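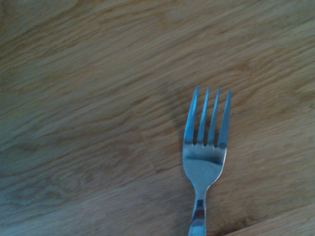 What did the Filberg Hall kitchen spend the tableware grant on?

Most of it went on metal forks, knives and spoons to replace the disposable sets used at the weekly community lunch. The rest paid for storage trays, a second draining rack and a deep wash tub.

Progress report to the Hernance Fund
Community lunch tableware, Filberg Hall
1st August

Background

The lunch has been served on disposable tableware since it moved to Filberg Hall. The old kitchen had its own cutlery, but that stayed with the building. Guests told us the plastic forks snapped on roast potatoes and that the knives were no use for meat. Trash pickup was also costing us more than the food in some months. The grant was made so that we could change to washable cutlery and set up the kitchen to handle it.

Purchases

We bought 200 place settings from Sutanto, a catering supply store that sells end-of-line stock. Each setting is a fork, a table knife and a soup spoon. We chose a plain pattern with no decoration on the handles. It is easy to dry and easy to match if we have to buy more. Teaspoons were not in the budget and we are still using the mixed ones donated in the spring.

The first delivery was short by 16 forks. Sutanto sent the missing ones without charge, but they took most of July to arrive. During that time we kept a box of disposables behind the counter and used a few on the busiest days. The box has now gone to the food pantry.

The trays and draining rack came from Trineteck. One tray had a cracked corner and was exchanged. The wash tub was cheaper than the estimate in our application, and we put the difference toward dish towels.

How it is working

Cutlery is now laid at each place before the doors open. We tried a self-service tray at the end of the counter for the first two lunches, but the line backed up and people with walkers had trouble carrying a plate and cutlery together. Laying the tables takes longer and has to be started before the vegetables go on.

Washing up was the part we worried about most. It adds 15 minutes to the end of the session. Forks are soaked first, as egg and cheese dry on between the tines, and they go through the tub ahead of the knives. Everything is dried by hand before it goes back in the trays. We had spotting on the first batches when we left them in the rack overnight.

The busiest lunch of the period served 279 meals over two sittings. We had enough knives and spoons but had to wash forks between sittings, because dessert that day was pie. The second sitting started late as a result.

Losses have been small. A few forks have ended up in the food scraps, so plates are now scraped over a colander. We will do a full stock check before the next report.

Changes to the plan

The application included a locking cabinet. The hall has offered us half of an existing cupboard at no cost, and we would like to spend the cabinet money on extra forks and a set of serving spoons. Please let us know if this needs a formal request. We have not spent any of that line so far.

Next steps

Move the trays into the cupboard and label the shelves.
Write up the washing routine and post it by the sink.
Get a price from Sutanto for more forks in the same pattern.
Send copies of the remaining receipts with the final report.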